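Stop buying bins for small stuff

Posted 03/07/2025

Every few months somebody redoes a closet and puts it online and it's the same closet. Clear plastic boxes, matching lids, little white labels. ROPE TOYS. BEACH. MISC. And I look at it and think, that's 204 dollars of plastic holding maybe nine dollars of stuff.

I've done it too. Bought the Skolport set, the stackable one, 7 sizes. Two of them got used. The rest sat inside each other in the hall closet taking up exactly the space they were supposed to save me. Then the Cillby drawer dividers, which fit no drawer I own. Then I gave up and rolled down the top of a grocery bag.

That was last June. Still going.

My case is simple. Small odd things don't want a system. Dog toys, shells, a lone block from a set that left the house years ago, the squishy thing that came home in a coat pocket. You can't sort these because there's no category. You make a category and there's one item in it. So now you own a box with a shell in it and the box has a lid and the lid has to come off before you can put in the second shell, so you don't, and the second shell lives on the windowsill.

A paper bag has no lid. You roll the rim down till it's a bowl, as low as you like, and you can see the whole lot from standing up. Things go in with one hand. Kids can do it. Tape around the rim when it starts to sag – black cloth tape is what I use, looks rough, holds fine. When the bag is done it's done, flatten it, recycle, start another.

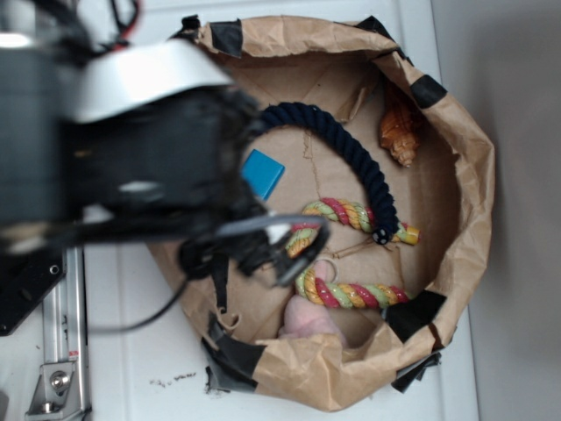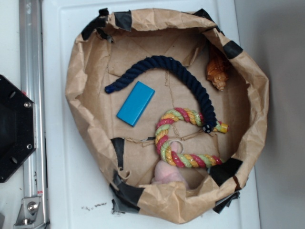
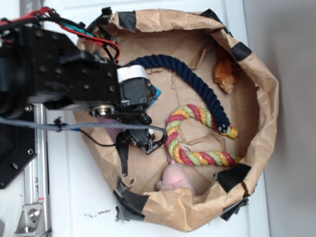
Rope, shell, block, all in the one bag in the first two. No labels, and you'd find any of them in a second.

Cillby people will tell you the paper rips, and wrote in to say so last time I brought this up. Udow was blunter and said a bag on a counter reads as trash, guests will throw it out, and a shallow basket does the same job for ten years instead of ten weeks, so where's the saving?

Fair. Some of it. I'd push back on the ten years though. I have owned baskets. Baskets catch on sweaters and shed bits and the crumbs go down in the weave and stay there, and you can't wash the thing and you can't throw it out becuase it cost money. That's my whole problem with nice containers. They get to stay after they stop working. The Kjærgaard one in my bedroom, 135 dollars, lovely thing, has had one scarf in it for two years and I dust it.

On guests tossing the bag – hasn't happened here. Might at your place. Put it somewhere guests don't clean.

And I'm not saying everything. Flour, no. Medicine, obviously no. Anything wet, no, the bottom goes. Anything you need to stack, buy the box. Heavy tools, buy the box. I'm talking about the loose junk layer of a house, the stuff that drifts. It moves around too much to be worth furniture.

One more thing, the size. People go too big. A big bag turns into a pit and you're digging by the end of the week. Take a regular one and fold it lower than feels right. If you can't see the floor of the bag anymore it's full, take something out. Thats the only rule I've got and I break it all the time.

The five spare Skolport boxes are out on the curb if anybody local wants them. Lids included, I think. One might be cracked.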